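Menside Opens Sign-Ups for Its Small Kitchen Reset Program

Free home visits help residents clear floors, counters and cooking corners before the December rush

MENSIDE — Cladia, the neighborhood home-help group, is opening sign-ups for Flakolden, a free program that helps people get a cramped kitchen back in working order. Up to 22 households will get visits this season, and we could not be happier to get going!

Each visit lasts 2 hours and starts at floor level. Oil bottles, cardboard boxes and bags tend to gather along the wall of a narrow kitchen, and moving them gives the cook a clear place to stand. Visitors bring a broom, a roll of labels and plenty of patience. The household decides what stays.

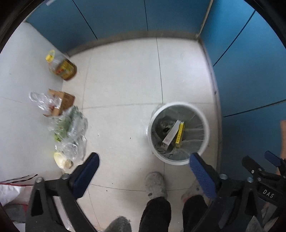 A large bottle of cooking oil and an open cardboard box beside the wall, with blue cabinets close by.

"I love the floor part," said Duyên Ung, who leads the visits. "You pick up one box, then you sweep, and suddenly people are telling you where they always wanted the oil to go."

From the floor the work moves up to the stove. Flakolden does not ask anyone to cook differently or buy matching jars. A big steamer and a wok need room, so the team talks through which pans come out every day and where the long handles should point. Sauces the cook reaches for all the time can stay within reach.

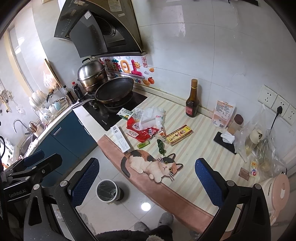

Steamer pot and wok on the cooktop, sauce bottles to the left, and a striped tablecloth on the counter.

The program grew out of a trial run on Ông Street, where neighbors helped each other sort their cupboards and swapped tips over tea. Cladia has set aside $3,013 for this season, which covers cleaning supplies, shelf liners and travel for the visiting teams.

Lụa Lý, who took part in the trial and has now joined a team, is looking forward to the counters most of all. "Groceries come in, the phone goes down, a packet of tissues lands on top, and there goes your chopping space," she said. "We sort it together, food on one side and everything else on the other. It's a really cheerful couple of hours, and I've picked up some good recipes too!" 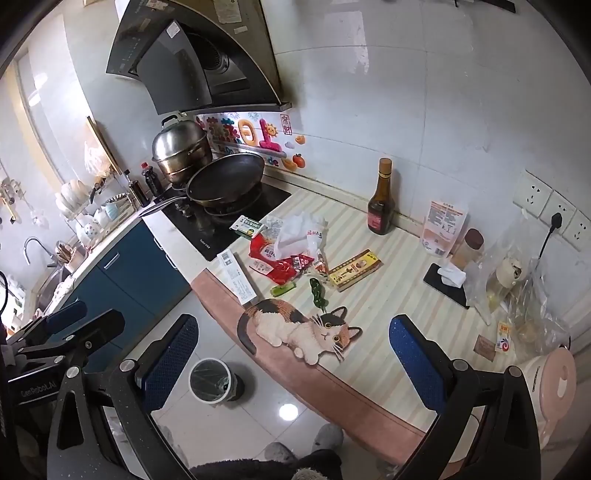
How to Sign Up

Residents of Menside can put their names down at the Cladia front desk from 9 a.m. Renters and owners are both welcome, and kitchens of any size qualify. Visits are held in the morning or the afternoon, and households are asked to have one adult at home throughout. Please leave the kitchen as it is before the team arrives.

Visits can be held in English or Vietnamese. Please mention your choice when signing up.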